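### 4.2 Scheduling of Recurring Domestic Cleaning

The second part of the study concerned how households in Muncombe arrange repeat visits from paid cleaning services. Records were obtained for 64 homes served by two local firms, Nägeli and Adodmont. Both firms offer weekly and biweekly contracts, and both charge by the visit. Window cleaning, oven cleaning and carpet work are billed separately and were left out of the totals reported in this section.

Households on weekly contracts changed their appointment less often than those on biweekly contracts. The difference was largest in February, when school closures led many clients to move a visit at short notice. Adodmont applies a fee to changes made after noon on the day before. Nägeli had no such fee during the study period, and its office staff recorded every request by hand in a shared ledger. Where a visit was moved more than once, only the final change was counted.

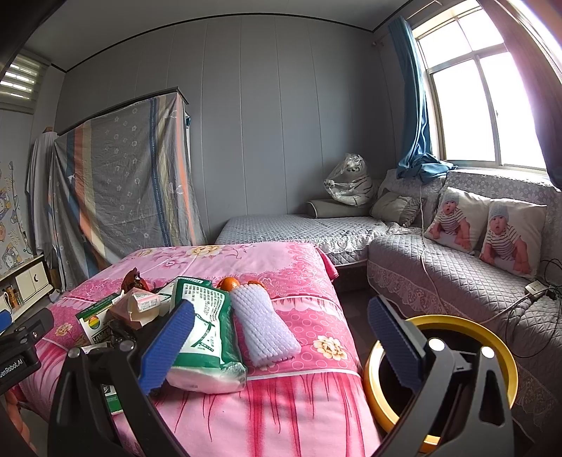 **Figure 3.** Interior with a table under a pink floral tablecloth.

Crescencio Arellano objected to this method of counting when the draft was circulated, writing that a visit moved twice "costs the office two phone calls and the cleaner two gaps in the day," and that the published rate would therefore understate the burden on the firms. Valentin Zwahlen agreed in part but noted that the Adodmont records did not keep earlier changes, so a full count was possible for one firm only. The original rule was kept, and the fuller count for Nägeli is given in the appendix.

Clients were also asked whether they wished to keep the same cleaner from one visit to the next. Most did, and several stated that they would accept a less convenient hour in exchange. Neither firm guarantees this in writing. The Ultumero booking system, used by Adodmont, allows a preferred cleaner to be entered, but the field is not passed on when a visit is moved to another day.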